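4.2. Lo que cambia en la encimera (y en quien trabaja en ella)

Vuelvo a lo que dejé a medias en el apartado anterior, porque me parece lo más jugoso del estudio: la gente de Caron no nos habló casi nunca de velocidad. Yo llegué con mi cronómetro y mis hojas de cálculo, convencida de que íbamos a discutir segundos por pieza, y me encontré conversaciones larguísimas sobre quién ordena, quién decide dónde va cada cosa y quién se queda de pie esperando. El puesto que analizamos es el de recogida y colocación de objetos variados, un trabajo que antes hacía una sola persona por turno y que ahora comparte con el brazo de Hetora. Sobre la encimera conviven cosas que no se parecen en nada: una bolsa de azúcar de coco, una lata, un rotulador, un vaso o taza de color blanco. ¡Y cada una se agarra de una manera!

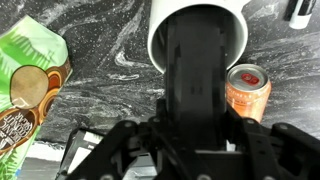 Figura 3. La pinza junto a los objetos del puesto, sobre la encimera veteada.

Durante las 4 semanas de observación anotamos 411 intervenciones humanas, y de ellas 223 fueron lo que el equipo acabó llamando «arreglitos»: acercar un objeto, girarlo un poco, apartar el de al lado. Nada de eso figura en la descripción oficial del puesto (la revisé dos veces, por si acaso). Una operaria me dijo que antes colocaba para ella y ahora coloca para la máquina, y que el cansancio es otro, más de cabeza que de brazos. Me acordé muchísimo de lo que ya habíamos visto en Redlow, donde el trabajo de preparación también creció sin que cambiara ni una línea del contrato.

Otra cosa que no esperaba: los 15 participantes distinguían perfectamente entre un agarre «bueno» y uno «feo», aunque el sistema Lorkatier registre los dos como válidos. Cuando la pieza es alta y lisa se acercan más, miran los dedos de la pinza y dejan la mano cerca, por costumbre.

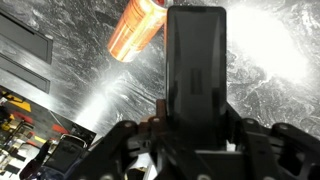

Figura 4. Agarre de un objeto negro, alto y rectangular, en posición vertical.

Ese criterio se aprende mirando, y aquí tengo que reconocer que mi primera tabla de códigos era un desastre: metía toda la vigilancia en «tiempo inactivo». La rehíce entera en febrero, después de que dos participantes la leyeran y se echaran a reír. En la versión nueva separo la espera de la supervisión atenta, y el reparto de la jornada sale muy distinto, sobre todo en el turno de tarde, que es cuando hay menos gente con quien turnarse. Los datos por turno van en el apartado 4.3, junto con las propuestas de rotación que nos hizo la propia plantilla.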